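Casville Institute for Applied Automation
Home | News | Programs | Publications | Contact

May 9, 2024
By the Editorial Office
3 min read

Can Machines Do the Bench Work Yet?

Members of the Institute have asked for an update on the Hamard repair bench study, which looks at how far robots can take over the small jobs of a computer refurbishing shop. The short answer is that progress is steady and uneven. Lifting, sorting and carrying are largely within reach. Work with the fingertips is still difficult.

The current stage of the study concerns the handling of processors. A person at the bench picks up a chip by its edges, turns it to the right corner and sets it down with almost no thought. A machine must find the chip, close on it with the correct force and keep it level throughout. To date the team at Hamard has logged 1,351 attempts at this one task, under a plan that calls for 2,000 before results are published.

The gray molded tray gives each part a known place. A processor sits between two raised ridges with its metal face outward, tilted very slightly in its holder, and the two black fingers of the gripper must approach it without touching the plastic on either side. Close by stands a desktop tower with its rear ports and fan grilles exposed – a crowded space for any arm to work in.
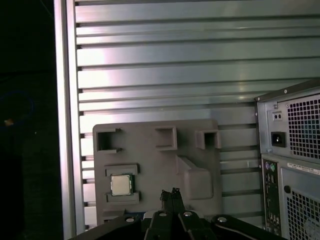 What the Shop Floor Can Expect

The Tripathi workshop, our partner in the study, processes 800 used computers in a typical month. Its managers do not expect a robot to replace a trained technician at the bench. They have asked for help with the repeated steps, such as moving tested parts from one station to the next.

Household chores remain further off. A kitchen drawer has no molded tray, and its contents change from one day to the next. The Plunier home trial, which covers 16 common chores, will report in June. Members who wish to receive that report may write to the Editorial Office.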